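Vortragsnotizen: Eine Zelle pflegen, die einen nicht ausstehen kann
Freitag, 1. März 2019
Sprecher: Kenta Tanabe

Kurz warten, bis hinten alle sitzen. Nicht mit dem Witz über die Kaffeemaschine anfangen, den kennt Skeverstead schon.

Einstieg: Wir betreiben in Skeverstead eine zweiarmige Zelle, intern Kanuveo. Der Name stammt von Guadalupe Figueroa, die Beschwerden stammen von allen anderen. Heute geht es um Einrichten, Kabel und Finger. Wer etwas über Lernverfahren hören will, ist bei Ayane Ishida nebenan besser aufgehoben und bekommt dort auch Kekse.
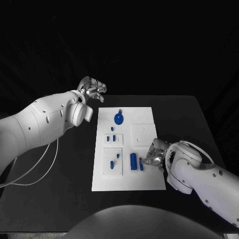
Die Morgenrunde beginnt bei uns an den Gelenken, vor jedem Programmstart. Beide Arme langsam durch den ganzen Arbeitsraum fahren, Hand offen, ein Ohr am Getriebe. Dabei auf die Leitungen achten: Die weißen Kabel unter dem linken Arm hängen in Schlaufen durch, und wie viel Schlaufe gut ist, wird bei uns mit religiösem Ernst diskutiert. Zu wenig, und der Stecker zieht. Zu viel, und man fährt sich irgendwann selbst hinein.

(Hier Pause. Wer lacht, hat es schon erlebt.)

Dann der Nullpunkt. Das Board wird an zwei Anschlägen ausgerichtet, erst danach kommen die Teile drauf. Umgekehrt geht auch, dann macht man es eben zweimal. Wer das Board nur verschieben will, muss trotzdem neu einmessen. Ja, auch bei zwei Millimetern.

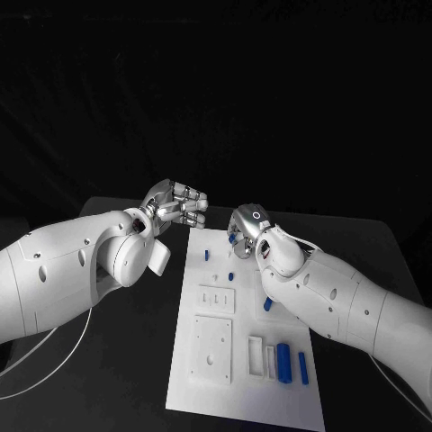 Shigeru Takeda hat nach dem Probevortrag eingewandt, das Einmessen vor jeder Schicht sei übertrieben, einmal pro Woche reiche völlig. Bei Hattori habe man das jahrelang so gehalten, und die Teile seien auch irgendwie hineingegangen.

Antwort: Am Wort »irgendwie« aufhängen. Unser Logbuch hat 32 Einträge zu verkanteten Stiften, und auffällig viele davon beginnen mit »Board nur kurz angehoben«. Freundlich bleiben, Shigeru sitzt vermutlich in der ersten Reihe.

Jetzt zu den Fingern, dem undankbarsten Kapitel.

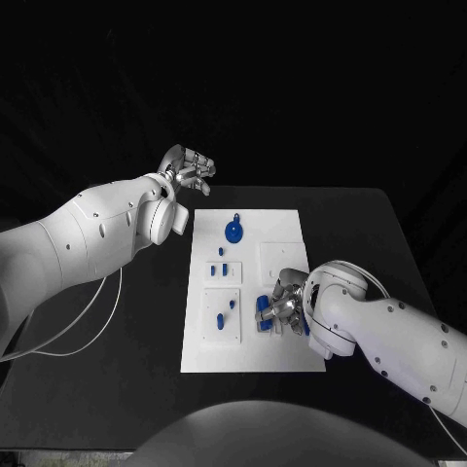 Fingerpflege heißt: Spiel prüfen, Kuppen abwischen, Greifkraft vergleichen. Für die Kraft nehmen wir immer dasselbe Teil, sonst vergleicht man Äpfel mit Stiften. Der blaue Zylinder, den die rechte Hand quer umfasst, eignet sich gut, an ihm haben mehrere Finger gleichzeitig zu tun. Wert ins Blatt eintragen, auch wenn er langweilig ist. Gerade dann.

Nach 900 Greifzyklen kommt die Hand auf die Werkbank. Das Ersatzteilpaket von Tetside liegt im Schrank, der Schlüssel dazu liegt laut Plan ebenfalls im Schrank. Wir arbeiten daran.

Schrauben am Unterarm: über Kreuz anziehen, Drehmoment nach Blatt, nicht nach Gefühl. Toshiko Murakami hat Gefühl. Wir anderen haben ausgerissene Gewinde.
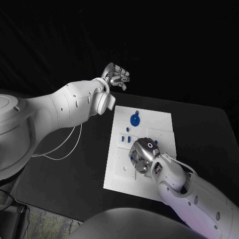 Und nach dem Zusammenbau bitte wieder mit der langsamen Fahrt anfangen, mit reduzierter Geschwindigkeit und einer Hand am Not-Halt. Erst wenn beide Arme ohne Geräusch durchkommen, wird neu eingemessen, dann gegriffen. Im Mai wollen wir die Reihenfolge als Aushang an die Zelle hängen, laminiert, damit man sie länger ignorieren kann.

Falls Zeit bleibt: die Geschichte mit dem Kabelbinder. Falls nicht: Fragen, und das Mikrofon bitte nicht an Shigeru.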